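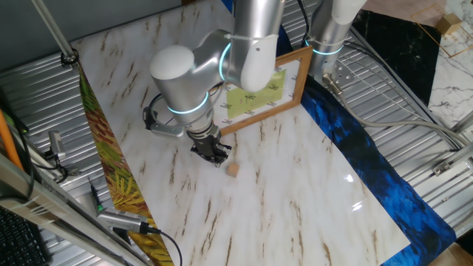
Home Topics Grounds & Stands Ask Log in

Can you really move a second-hand stand from one ground to another?

3 min read

terrace_end
Our club, Priltside, has been offered the old east stand from Disham, who are knocking down that whole side of their ground for a new build. It holds up to 1000 people, steel frame, tip-up plastic seats, sheet roof, and I am ridiculously excited about it! At the moment we have a grass bank and a strip of cover behind one goal, so this would be a huge step up for us.

The stand is free if we take it away before February. What I can't work out is what it would really cost to take down, truck over and put back up, and what tends to go wrong. The pitch at our place is a little off level on that side (it drops toward the corner by the parking lot) and there are no footings there yet. Has anyone been through this at their own ground? I would love to hear how it went, good or bad.

goalkick_gus
Yes! Do it! We did this at Lashari and it was the best thing the club ever did. The first home game with people sitting in it, I had a lump in my throat. It's a bit drafty at the back but you get used to that. Ask for the turnstiles too if they're going, and any signs. Good luck!!
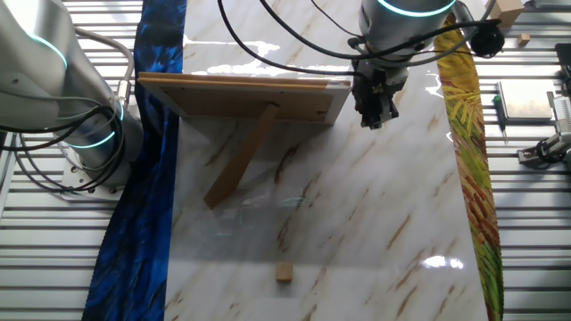

old_halfway_line
Great project, and I'd go for it, but please get the ground checked before you say yes to anything. At Hutusura the stand itself came free and the concrete under it was where the money went. Our soil was soft on one side and the footings had to go a lot deeper than the drawings from the other ground showed. Those drawings are still gold, by the way, so ask Disham for every sheet they can find. If they have none, you'll be paying an engineer to measure the frame while it's still standing, and that has to happen before a single bolt comes out.

A few other things from our move:

Mark every piece of steel, both ends, with paint or stamped tags. We used paper labels on the first couple of bays and the rain had them off in a week. We spent two evenings in the parking lot matching beams by their bolt holes.

Expect to lose the roof sheets. They bend and tear coming off, and the old screw holes leak. We bought new ones and I'm so glad we did – it looks like a new stand from the road. If the old sheets could be asbestos cement, get them tested first and leave the removal to a licensed crew.

Seats are the fun part. Out of a block of 80 we could reuse 73, which I thought was wonderful for plastic that old. Sit in them all before you bolt them down. The ones that crack do it at the hinge.

Talk to your local building office early. Ours treated it as a brand new structure, so it had to meet today's rules for aisle widths, handrails and wheelchair spaces. We gave up part of the front row for those spaces and the view from there is superb, right on the halfway line.

As for the slope, you can step the footings and keep the seats level, though you'll need a taller front wall at the low corner. Check that people in the front row can still see the near touchline. We stood out there with a plank on two ladders and a lot of string, and it worked a treat.

Do post when the first bay goes up!

terrace_end
Thank you both, this is fantastic. I've written to Disham for the drawings, and I've asked about the turnstiles as well.

Related Latest Back to top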